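Larlow Wall Lamp, Two Lights, Heron Motif

Item number 3295-H
Maker: Vukčević Lighting
Collection: Larlow
Price: $417.00, shade glass and mounting plate included

Description

The Larlow wall lamp shows a heron standing in tall reeds, cut from steel sheet and placed in front of a curved glass panel. When the lamp is on, the bird and the reeds become dark and the glass behind them glows evenly from one side to the other. When the lamp is off, you see mostly the metal and its finish, so please choose the finish with the daylight hours in mind also.

We make the Larlow to order in our workshop in Curthorpe. The steel is cut, the edges are filed by hand, and the finish is applied in two coats. Small differences in color between one lamp and another are normal. If you need a pair for two sides of a mirror or a door, write "pair" in the order note and we will finish both in the same batch.

Finishes

Dark Bronze (standard)
Old Brass
Matte Black
Rust with clear coat, add $64.00

Glass

White, Honey or Smoke. White gives the most light. Honey is warmer and is the glass most customers take for a bedroom or a hallway. Smoke looks very well with Matte Black, but it takes away a good part of the light and we do not advise it as the only lamp in a room.

Size and electrical data

Height: 14 inches
Width: 11 inches
Distance from wall: 4 inches
Weight: 7 pounds
Bulbs: two, standard medium base, 60 watts maximum each (not included)
Voltage: 120 V
Location: indoor, dry or damp. Not for use in a shower or outside without a roof.
Dimming: yes, with a suitable bulb and a suitable dimmer

Where to place it

For a hallway we suggest that the center of the lamp is 66 inches from the floor. Next to a mirror it can be a little lower, at the height of the eyes. Over a stair, measure from the step which is directly under the lamp and not from the landing.

The lamp throws light up and down as well as through the glass. On a plain painted wall this makes two soft half circles. On a rough plaster wall the same light will show every bump, which some people like and some do not. On wallpaper with a pattern, the colors near the lamp will look stronger than the colors in the rest of the room, so hold a lit bulb near the paper in the evening before you decide on the glass. 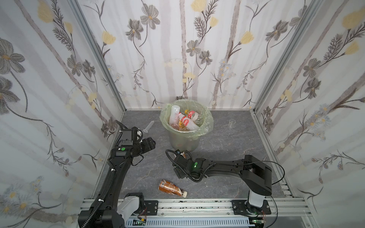 Mounting

The lamp needs a standard round or octagonal box in the wall. Turn off the power at the panel before you start.

1. Fix the mounting plate to the box with the two long screws. The arrow on the plate must point up.
2. Connect the ground wire first, then white to white and black to black.
3. Push the wires back into the box and hang the lamp on the two side pins.
4. Tighten the round nuts with your fingers only. A tool can damage the finish.
5. Put in the bulbs, then slide the glass down from the top until it sits in the lower rail.

If the glass does not slide easily, take it out and turn it. One of the long edges is slightly thicker and goes to the left.

If your wiring is old or has no ground wire, please ask an electrician to do this work.

Care

Wipe the metal with a dry, soft cloth. The glass can be washed in warm water with a little dish soap after you have taken it out of the rail. Do not use ammonia or any cleaner for brass on the Old Brass finish, it will remove the top coat.

Also in this collection

Larlow ceiling lamp, three lights, reeds only
Larlow table lamp, heron or otter, $205.00
Grundarar wall lamp, one light, plain frame with the same glass colors

The Grundarar uses the same mounting plate, and the two models can be changed one for the other without new holes in the wall.

Delivery and returns

Time to make: four to five weeks. Orders with the Rust finish need one week more. We ship in a double carton with the glass packed apart from the frame. Please open both cartons on the day they arrive and tell us within five days if something is broken. We replace broken glass without charge.

Lamps in standard finish can come back to us within 30 days if they were not mounted. Lamps with the Rust finish are made only for your order and cannot be returned.

Prices on this page are valid from September 25, 2021.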